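Witero two-finger gripper — demo days at Tavmont

Home > Grippers > Parallel > Witero
Item no. 1318
Availability: ships from Tavmont, lead time on request

Overview

Compact two-finger gripper for light pick and place. Fits most small arms with the adapter plate (sold seperately, see Accessories). Fingertips swap with a hex key. Used mostly for round parts, lids, caps, short turned pieces. Not for food contact. Not for outdoor use.

Page updated after the open day, 1st October. A lot of you asked for the demo details, so they're going up before the full datasheet is ready.

See it run

We show the Witero in the Tavmont showroom, ground floor, door next to the loading dock. Each visit has two parts. First the simulator on the big screen, then the same job on the bench arm. Bring your own part if you can. Flat-sided, round, odd, doesn't matter, as long as it fits in a shoe box.

The simulator side is run by Selorm Alhassan. He'll load your part from a STEP file if you send it ahead. No file? Bring a sketch with the outside dimensions and he'll build something close while you get coffee. You can change grip width, approach angle and closing speed yourself, keyboard is on the table.

Most people at the open day wanted round parts. Fair enough, those are the ones that roll. So the standard demo is now a short cylinder gripped from the sides, and we go on from there. 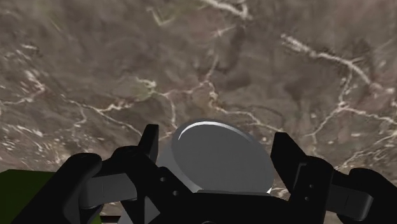

Simulator view from behind the gripper, gray cylinder between the fingertips, marble-look surface.

Bench side is with Ysaline Bailly. Same pick, real hardware, your part if it's safe to run. She'll swap fingertips in front of you and let you do the second swap. Expect questions about your cycle time and what happens upstream, so come with numbers.

What people asked

Soft parts — yes with the padded tips, no with the standard ones. Bring samples, we won't promise from a photo.

Does the simulator match the bench? Close on position. Less close on friction. Selorm shows both runs side by side and will tell you where he had to fudge it.

Controller — the Zeltlow box is what we demo with. Amegashie controllers work too but need the older cable, ask before ordering. We've shipped the wrong one twice.

Can we film? Yes, bench and screen both. Please not other visitors parts.

In the box

Gripper body
Standard fingertips, 2
Mounting screws, 4
Cable to Zeltlow controller
Printed quick start (the PDF is newer, use that)

Not included: adapter plate, padded tips, controller, power supply.

Booking a visit

Use the form at the bottom of the page or call the Tavmont desk. Give us the part, the weight, the arm you plan to use. Groups of up to four, the bench area is small. Closed shoes please. Parking is in back, ignore the sign for the old entrance, it's locked.

Simulator only, by video call, also possible. Shorter, and you don't get to touch anything, but fine for a first look. Selorm needs the file the day before.

Next open day is in May. Regular visits run untill then, no charge.

Returns

Unused units in original packaging only. Fingertips that have been cut or drilled can't come back. Demo units are not for sale, please stop asking Ysaline.

Related: padded tips, adapter plates, Zeltlow controller, spare cables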